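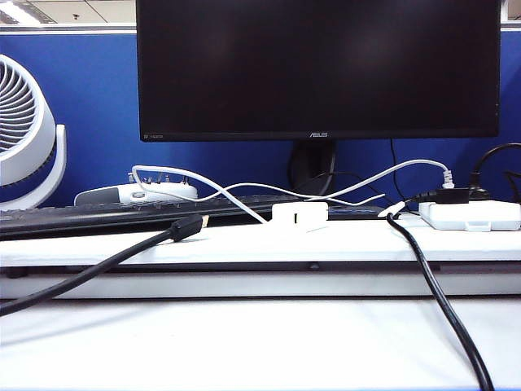

The rulebook at Cutby had 118 rules in it when I got the job, and I loved every one of them, even the bad ones. I read the whole thing on the train up to Lunulmont in August with a pencil behind my ear. Eighty-four pages! Half of it was written for a factory floor, for arms that swing car doors about behind a fence, and my job was to make it fit an arm that tidies desks. So I did what I always do and went to sit beside a desk. It had a dark ASUS monitor against a blue partition, a white power strip on the shelf, and a thick black cable that dropped over the front and hung straight down. I looked at that cable for a long time. There was no rule for it.

There was a rule for forklifts. There was a very good rule for ladders.

"What does Tsuji do when it meets a cable?" I asked the night tester, who had her shoes off and was eating noodles.

Tsuji was the arm. She pointed at it with her fork. "It goes slow."

"Is that written down?"

"It's what it does."

I wrote on my pad: *Go slow near anything that hangs.* Then I crossed out "go slow" and wrote "at the crawl setting," because a rule has to be something two people can check and get the same answer. I can't tell you how happy this kind of thing makes me. My sister does crosswords and I think it must be the same feeling.

We stayed until past midnight and argued the whole way through, and it was the best night I'd had in months. She wanted a rule that said the arm could never pull a plug by its cord. I said yes, of course, but what counts as the cord? Where does the plug begin? She put down the noodles and got up to show me on a charger, and we both ended up crouched with our noses almost on the thing.

"The body," she said. "You hold the body. Anything that bends is cord."

*Anything that bends is cord.* I wrote that one in ink.

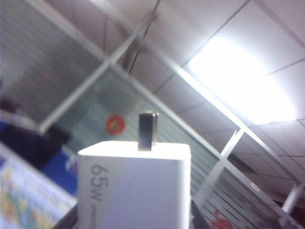
By one o'clock we had a new page, and I read it out loud.

> **Rule 1.** Hold the body. Anything that bends is cord.
>
> **Rule 2.** Before lifting, look for what the object is attached to. If the other end can't be found, put it back and ask.
>
> **Rule 3.** Treat every plug as live.
>
> **Rule 4.** A person's hand on the desk stops all motion. The person starts it again.

"Ask who?" she said.

"What?"

"Rule 2. It's one in the morning. Ask who?"

I hadn't thought of that. The old book said "the supervisor" in 18 different places, and the supervisor was home in bed. I looked over at Tsuji, parked with its elbow tucked in, and tried to picture it waiting until breakfast with a question.

"It can ask you," I said.

"And when I'm not here?"

"Then it leaves the thing where it is and writes a note."

She laughed so hard she had to sit down – but she pulled my pad across and added it herself, in green. *If there is no one to ask, leave it and leave a note.* Then she added *with the time on it*, and I could have hugged her.

I slept four hours at the Uder, the hotel by the station, and came back at seven with coffee for both of us. The log was open on her bench. There was one line in it, stamped 4:10.

*Found a cord. Could not find the other end. Left it.*

"You turned the new page on?" I said.

"I wanted to see," she said, and handed me the green pen.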